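Wumbei Shelf Catalog, set-up guide
Section 4: Adding your books

Do this after the Wi-Fi step, not before. App needs to be signed in.

1. Open Wumbei and tap New Shelf. Give it a short name (Hall, Den, Upstairs).

2. Pick a list type. Home is fine for most poeple. Lending adds a due date, 30 days unless you change it.

3. Tap Add, then Scan. Hold the barcode flat under the phone. Wait for the beep.

Note: no beep, no entry. Wipe the lens, try again, more light.

4. Older books with no barcode: tap Type It In. Title and author are enough. Year if you have it. Cover color goes in the Notes box, handy later for plain hardbacks with nothing on the spine.

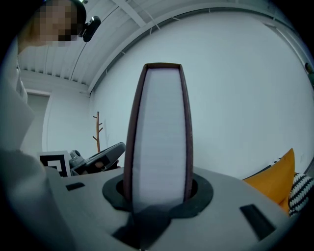

5. Set the condition. Good, Fair or Poor. Loose pages = Poor, even if the cover looks nice.

6. Tap Save. Then Sync. Saving alone keeps it on the phone only.

CAUTION: Do not close the app while the sync bar is moving. Half-saved shelves have to be deleted and done over.

Limits
Free accounts hold 4,000 titles. After that Add goes gray. Old Momwood lists can be imported from Settings, but the loan dates dont come across, so write those down first.

Printing labels
Use Ernholm small labels, one sheet at a time. Print a test page on plain paper.

Guide last changed June 2024, C. Hutchins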